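Visit report: Hellance returns depot, Braltach

Posted in: Site visits

Hellance rents furniture and small household goods to landlords of furnished apartments. The returns depot is on the ground floor of the Babaei building, behind the freight station in Braltach, and was open to outside visitors on a Thursday in April. We went because our own store has the same kind of stock and a worse backlog. The notes below cover receiving, lamps, chairs, linen and storage, in the order of the tour. Upholstery and mattresses are handled at another site and were not shown.

Getting in

Entry is from the yard. The pedestrian door is to the left of the loading door and is easy to miss coming from the station side. Visitors sign in at a counter, leave coats and bags on a rack, and are asked not to put anything down on a work surface. The tour started at 2 p.m., ran without a break and ended back at the counter. A printed floor plan was handed out. It is out of date in one respect: the linen area has moved and now sits where the plan shows packing materials.

Receiving

Stock arrives by apartment, not by type. One delivery may contain a chair, a box of lamps, a shower curtain and a bag of table linen, and the first job is to break the delivery up. Each item gets a line on a receiving sheet with a condition code. The stock list has 242 lines, and staff are expected to use the list name, with no free text in the name field. Free text is allowed in the remarks field, where most of the useful information ends up.

Condition codes run A to D. A goes to the shelf, B is cleaned, C needs a part or a repair, and D is written off. The difficult boundary is between B and C. A chair with a foot cap missing is C even if otherwise perfect, and it stays C until the cap has been fitted and the chair has been looked at again. We asked how often an item moves from C to D. The answer was that it depends on the supply of parts, and no rate was offered.

Everything received is held for 72 hours before it goes to a bench. The hold is for insects and damp, mainly, and was extended from one day after a bad batch of linen. Goods under hold are kept in open racks by the yard wall with the date chalked on the upright. Our impression was that the hold also evens out the workload, although it was not presented that way.

Lamps and threaded fittings

Lamps are the smallest items on the list and take up a surprising share of the written procedure. They are sorted by base before anything else. The thread is the part that decides whether the item is usable, and a clean white body tells the inspector nothing about it. The thread is checked for flattened turns, corrosion and old insulation residue. The item is then turned so that the join between body and metal can be seen along its whole length. Looseness at the join is a D with no discussion.

The procedure says to hold by the base when inspecting the body and by the body when inspecting the base. Grip pressure belongs on the metal as far as possible. Items are not laid on their sides, and the tray used for them has a molded insert.
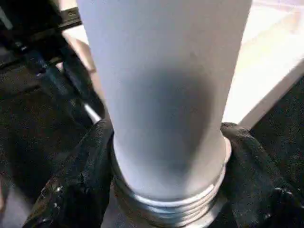 A visitor from another rental store wanted to know why anyone would inspect used lamps at all, given the price of new ones. In that store they were all discarded at turnover and replaced from a carton, and nobody had complained yet. The reply from the depot was that the tenancy agreements list lamps as supplied goods, so they have to be accounted for on return in any case, and once an item has been picked up and entered on the sheet most of the labor has already been spent. The visitor did not seem persuaded. We can see both positions. In our store the lamps are neither inspected nor reliably replaced, and we would gain from adopting either method.

The tray insert is worth copying. It is a plain commercial egg-crate pattern, and the depot buys it by the sheet and trims it to the tray. Fittings that do not match any base on the stock list go into a separate box, which is reviewed monthly.

Chairs

The chair section took up the longest part of the tour. The white plastic chair is listed as Rikel and is the item the depot sees most often. It has a molded seat on tubular legs. Most of the faults we were told about are on the underside or at the feet, so the inspection is done with the chair inverted and the seat supported. With the chair upright, only the top face of the seat and the outside of the legs can be judged, and those are the surfaces a tenant has usually cleaned.

Sequence as given to us:

Turn the chair over onto the covered bench.
Check the underside ribs for cracks, starting at the diagonal rib.
Check the corners where the legs meet the seat.
Check each foot cap for fit and wear.
Wipe the underside, then the legs from seat to foot.
Mark the sheet before turning the chair back.

The last step has been moved. It used to come after the chair was upright again, and remarks about the underside were being forgotten.

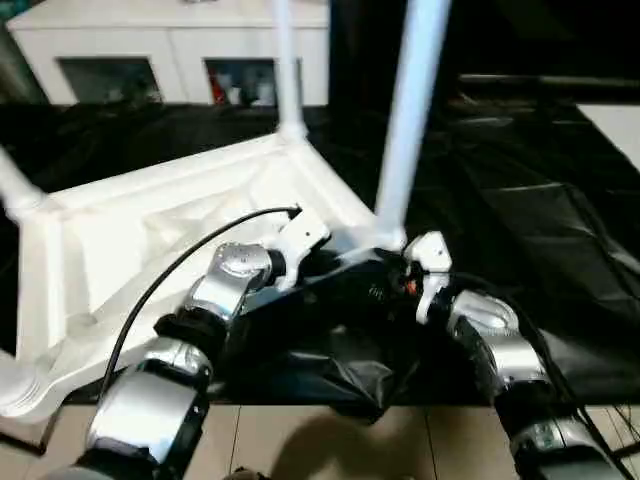 Chair inverted on black plastic sheeting, with the ribbed underside of the seat facing up.

Cracks in the ribs are hard to see on white plastic under flat light. The depot recommends a low light from one side and a fingernail drawn across the rib. A crack catches the nail and a mold line does not, or does so evenly along its length. We tried this on a scrap seat provided for the purpose and found the difference clear after a few passes. Dirt collects in the recessed panels between the ribs and can pass for a crack, so on a heavily soiled chair the wipe is done first and the sequence above is reversed accordingly. The written procedure does not mention this exception. We have suggested that it should.

Cleaning agent is a neutral detergent at the dilution on the label. Solvent is not used on the seat. Adhesive from stickers is lifted with warm water and a plastic scraper, and if that fails the chair is coded B with a remark and goes to the second grade shelf. Second grade stock is rented to student housing at a lower rate.

Turning the chair is the step where damage is done. The seat corners take the load when it is put down badly, and the legs will catch on anything standing near the bench. Two points of contact are required on the seat at all times during the turn, and the legs are not to be used as handles. The bench should be clear on the side the legs will sweep through.
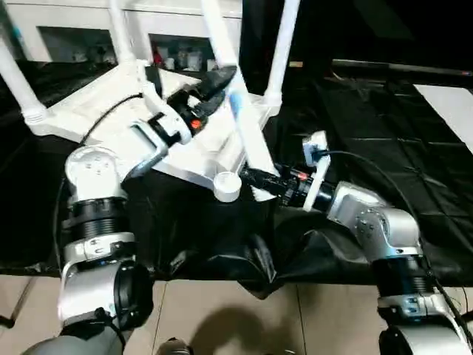
Bench coverings were of more interest to us than expected, as ours have been a recurring problem. Felt holds grit, bare board scratches the seat, and rubber matting leaves marks on white plastic that do not come off. The depot uses black plastic sheet for the chair work. It is cheap, it can be wiped or thrown away, and light-colored debris shows on it. It does not stay flat. On the bench we saw, the sheet was crumpled under the chair and sagged at the front center where it draped over the edge, and a quilted black padded surface lay to the right of it. Padding of that type would protect a seat corner better than the sheet does, but grit would be harder to get out of the stitched grid. A reasonable compromise might be to put the sheet over the padding and clip it at the edge. We intend to try this with ordinary spring clips before buying anything.

Foot caps deserve a note of their own. A worn cap scratches the apartment floor, and the claim for the floor costs far more than the chair. Caps are replaced in full sets even if only one is worn, so that the chair stands level. The old ones are binned. Caps from a different supplier were tested last year and rejected as too tight to seat fully without a mallet.

Linen

White table and bed linen arrives laundered by contract and is inspected, folded and bagged at the depot. It is laid flat for inspection, smoothed from the middle outward, and checked for stains, pulled threads and shrinkage at the hems. Smoothing from one end pushes the slack into a ridge that has to be chased across the whole cloth. Starting at the middle takes two passes on a normal piece.

Cloths that have been compressed in transit keep their creases for some time, and creases make staining difficult to judge: shadow in a fold and a faint gray mark look much the same. The rule is that no code is written while the middle of the cloth is still bunched. If it will not settle, the cloth is hung and looked at later in the shift.

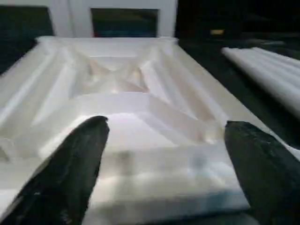 White cloth on a work surface, with long straight creases down both sides and folds bunched in the middle.

Folding is in thirds lengthwise and then in half until the piece fits the bag. Fold lines are shifted slightly at each turnover to spread the wear. We could not find out how staff know where the previous fold was once the piece has been laundered, and suspect that in practice the shift is random, with the same effect.

Storage and dispatch

Finished goods are stored by type. Chairs are stacked only after a full day of drying, and the stack height is painted on the wall. Small goods go into open compartments labeled with the list name. Dispatch was quiet during our visit and we saw only the loading bay and the strapping station.

Points for our own store

Adopt the inverted chair sequence, with the exception for heavy soiling written in.
Order tray inserts for lamps and fittings.
Test sheet over padding on the chair bench.
Ask the laundry whether linen can be delivered less tightly packed.
Consider a holding period. We do not have rack space for the one used at Hellance, and a shorter one may not be worth the trouble.

The depot expects to open again in the fall. Requests go through the Braltach office, and groups are limited by the width of the aisle in the linen area.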